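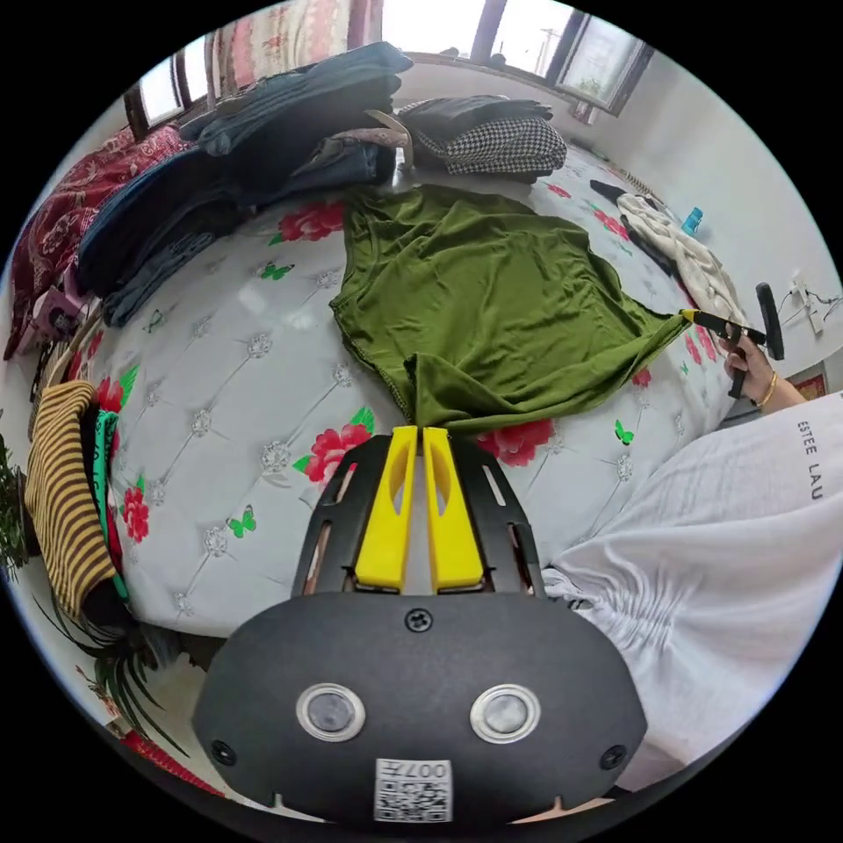
How often should I wash a quilted bedspread?

Every couple of months if there's a sheet under it and you don't eat toast in bed. More if the dog sleeps on it. Ours gets done when the seasons change plus whenever someone spills tea.

Filed under: Home > Laundry & Linen > Your Questions

Can it go in the machine?

Most can. Check the label first, sewn into a corner or along the back edge. Cotton or poly filling, fine. Wool or silk filling, hand wash or take it to someone. No label and it's old? Treat it as delicate.

My machine is small. Will a double fit?

Push it in dry. If you can still get your whole arm in over the top of it, go ahead. If you're leaning on the door to shut it, don't. It won't rinse and you'll get stiff patches where the powder sat. The launderette in Skemport has the big drums, take coins, the card reader has been broken since August.

What temperature?

30 for anything printed or coloured. 40 for plain white cotton. Hotter than that and the filling can shrink at a diffrent rate to the cover, then it puckers and stays puckered.

Powder or liquid?

Liquid. Less than you think. Half a normal dose, extra rinse. No softener, it coats the filling and everything goes flat.

Will the colours run?

Test it. Damp white cloth, press on the darkest bit of the pattern, count to twenty. Colour on the cloth means cold wash, on its own, and don't leave it sitting in the drum afterwards. Reds are the worst for this. A colour catcher sheet helps a bit but I wouldn't bet a good bedspread on one.

What about tufts and buttons?

Turn it inside out if it's a cover, or fold it pattern side in and put it in a big mesh bag. Snip loose threads, never pull. If a button has already gone slack, put two stitches through it before washing or you'll be fishing it out of the filter.

How do I dry it without lumps?

Over two lines, not one, so air gets in the middle. Turn it every few hours. Tumble on low with a couple of clean tennis balls if the label allows. Feel the seams before you put it away. Seams are always last to dry and that's where the musty smell starts.

Can I iron it?

Wouldn't. Flattens the quilting. Steam from a few inches off, smooth with your hand, done. If the backing is badly creased, warm iron on the back only.

Tea, coffee, blood, makeup?

Tea and coffee: cold water from the back of the stain, then a drop of washing up liquid. Blood: cold water and salt, never warm. Foundation: washing up liquid again, dab, leave ten minutes, rinse. Do all of this before the machine, not after. Once it's been through the dryer the stain is there for good, more or less.

Is the Tridanine powder any good on yellowing?

For white cotton, yes, had decent results. Overnight soak in the bath, lukewarm. Not on prints. Says colour safe on the tub, it took the edge off a blue stripe of mine so make of that what you will.

I bought a Posier one and it sheds. Normal?

First couple of washes, yes. Clean the filter each time. If it's still shedding after the fourth wash send it back. They'll want the reciept.

What's worth knowing before buying?

Stitching close together holds the filling better. Wide gaps and it all slides to the bottom end in a year. Pull gently at the edge binding in the shop. If the stitches open up, leave it. Figueroa ones have double binding, which I like, but they come up short on a deep mattress, so measure the drop both sides.

Old family one, dates from 2000 or so. Safe to wash?

Hold it to a window. Thin spots or splits, don't machine it. Bath, cool water, press up and down with flat hands, no wringing. Lift it out in a sheet because wet filling is heavy and will tear its own seams.

How should it be stored?

Clean, bone dry, in a cotton pillowcase or old sheet. Not plastic, not the loft. Refold it a different way a few times a year or the creases set.

Last updated Tue 29 October

Comments (4)

mossybank
Two lines not one!! Been doing it wrong for years, mine always took three days to dry.

Kettleandpeg
Disagree on softener, I use a tiny bit and mine's fine after 27 washes (yes I keep a tally on the cupboard door). Agree about the launderette card reader though.

drizzle_on_sunday
does the salt thing work on old blood or only fresh? asking for a mattress topper

mossybank
@drizzle_on_sunday only fresh for me. Old stuff I soak in cold with a biological liquid overnight, takes a couple of goes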